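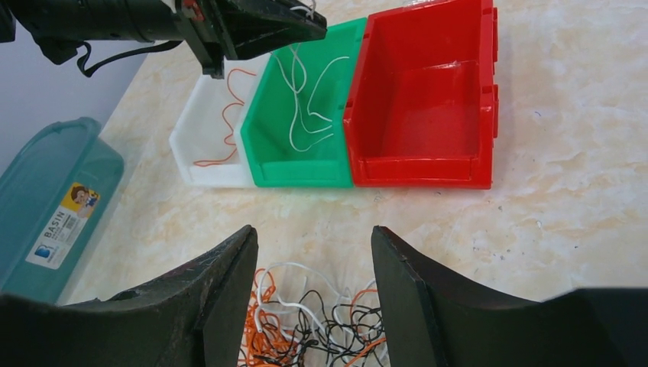
6/7/21

Dye bath tests, wool skeins, second round. Picked up where Angharad left off, her notes stop at the madder so I'm guessing at the soak time.

Mordant: alum, same as before, left overnight with the lid on. Water from the shop tap again. Still think the tap is half our problem, too much iron or whatever it is, everything comes out a shade duller than the Medina samples. Try rainwater in September when the barrel is back up.

Weld first. Good clear yellow, took fast. Pulled the first skein early and it hardly differs from the one I left in. So the long simmer is a waste of gas. Ebbe says keep doing it anyway for lightfastness, fine, but then we need to test lightfastness and not just say it.

Madder: went over temperature while I was on the phone with Plurnberg about the late invoice. Brown. Not a bad brown but not what anyone ordered. Labeled it and kept it. Second pot held low for 3 hours, much better, brick red with a bit of orange in it. Do NOT let it boil, written on the wall now.

Indigo vat is sulking. Smells right, no bronze on top. Warmed it, fed it, left it alone. Check tomorow before touching anything.

Scale is drifting again. Put the brass weight on and got 413, then a different number a minute later. Changed batteries, same thing. Using the old balance until somebody looks at it, so all of todays weights are from the old balance.

Sullura yarn: felted at the ends, I think from rinsing too cold too quickly. Pultivitz yarn no trouble at all. Would rather switch over entirely but there are still 29 skeins of the Sullura on the shelf, use those for tests.

To do
- wash fastness on the weld, five cycles
- window strips, half covered with card, write the date on the card this time
- ask Angharad what she soaked the madder in, and how long
- more alum
- new gloves, left hand leaks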